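Stustness Zippers: a data card for opening and closing soft bags

Version 2

What this is

Stustness Zippers is a collection of robot demonstrations with one chore at its center: working the zipper on a soft fabric bag. It holds 886 episodes, recorded across 5 bags, and every one of them was driven by a person through a pair of two-finger grippers. We put it together after a long winter of people asking us whether the machines can do the housework yet, and finding that our answer changed a good deal depending on which bit of housework they had in mind. Carrying a folded towel from a counter to a shelf? We would say yes, most days, if you are patient. Zipping up a toiletry bag that has slumped over on its side? Please read on.

This card tries to tell you what is in the collection, what we think it is good for, and where we would be careful. It is longer than it needs to be, and we hope you will forgive us. We had a lot of opinions by the end.

Why zippers

A zipper asks for several small things at once. The slider has to be found, and on a crumpled bag it may be under a fold. It has to be gripped by something not much wider than itself. Then the fabric has to be held back with the other hand, or the whole bag simply comes along for the ride. People do all of this while talking about dinner, which makes it a poor chore for bragging and a very good one for learning where a robot's hands still fall short.

We also like that it turns up everywhere. Jackets, pillow covers, tents, lunch bags, the cushion that went through the wash and has to be put back together. On the shop-floor side, our friends at Drarkari pack kits into zippered pouches and still do the closing by hand, and they were kind enough to tell us which part of the job they would most like to be rid of. (It was the last inch, where the slider meets the end of the track and everything bunches up.)

The bags

Two of the bags are plain, one is striped, one is a dark quilted thing that swallows light, and one is the printed Snoopy bag, which has become the favorite of everyone who works with the data. It is cream with olive-green drawings all over, and it is soft enough that it almost never lands the same way twice. The busy print matters. Stars, lettering and speech bubbles run right up to the zipper, and a model that has only seen plain cloth tends to get interested in the wrong thing.
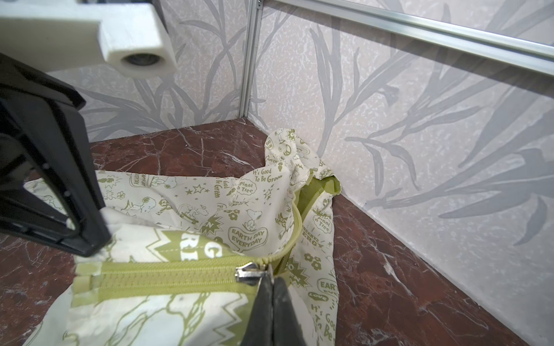

Printed bag, wrist view. One finger on the metal slider, the other resting against the cloth at left.

What an episode contains

Each episode has the wrist camera video, the joint positions, the gripper openings and a short written instruction such as "open the bag" or "close the zipper all the way." Episodes end when the operator says they are done or after 40 seconds, whichever comes first. That limit felt generous on the day we chose it. Going back through the recordings on a rainy Saturday, we winced a little at how many attempts were still going when the clock ran out, and those are marked "timeout" so that you can leave them out or study them as you please.

Labels are kept simple:

outcome: done, partial or timeout
start: open, closed or halfway
grip: slider, fabric tab or other
regrasps: how many times the operator let go and tried again

We did not label contact force. The Tamura fingertips we used have no force sensing, and we would rather leave a column out than fill it with guesses.

So, can they do it yet?

Our baseline is a policy we call Kornov, trained on the whole collection apart from a held-out slice. It does best when the slider is already between the fingers and the track ahead is fairly straight. Pulls of that kind look pleasingly ordinary. Finding the slider on its own is a good deal shakier, and curved tracks are shakier still – the pull drifts off to one side, the teeth bind, and the policy keeps tugging with great confidence at a thing that has no intention of moving.

Open bags deserve a section to themselves. Once the mouth falls open, the two sides of the track can end up far apart and pointing in different directions, and the lining pushes up between them. A person gathers the edges together without thinking about it. Kornov mostly goes after whichever edge is nearer and makes do, and bringing the two sides together is the skill we would most love to see somebody crack with this data.
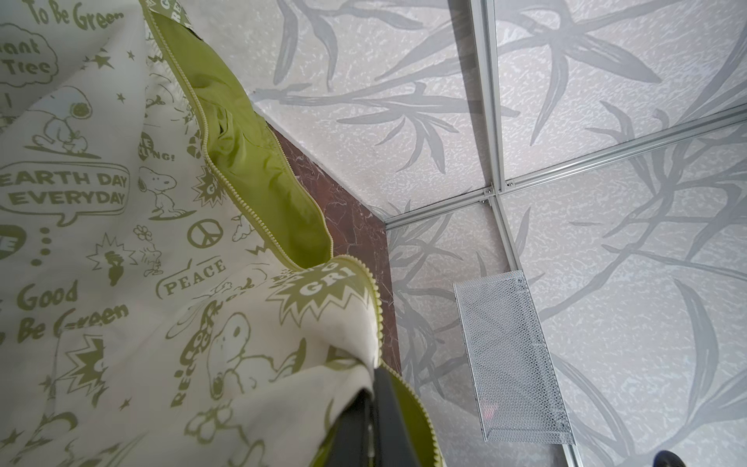 Same print, bag open. The lime-green zipper follows the edge of the opening, with the lining showing between.

If you came here to find out whether to expect help with the laundry basket this year, our feeling is that the carrying and the sorting are getting close and the fastening is not. Buttons are worse than zippers. We tried buttons for an afternoon and do not wish to discuss it.

Good uses

Training or fine-tuning policies for soft, foldable objects. Testing whether a vision model can find a small metal part against a busy print. Studying regrasps, which the operators did often and with admirable good temper.

Less good uses

Please do not treat the outcome labels as a measure of how a finished product would perform in a home. All recordings come from one workspace with the same marble-patterned surface and the same leafy wall panels, and a model may well learn to lean on that background. Mix in something else if you can. The operators were also all right-handed, and it shows in which arm does the pulling.

Known problems

A handful of "halfway" starts are nearly closed, and we have left them as they are until the next version. The quilted bag is underexposed in the August recordings. Regrasp counts were entered by hand and are sometimes off by one.

Corrections are very welcome, and so are stories about stuck zippers. Please include the episode number if you have it.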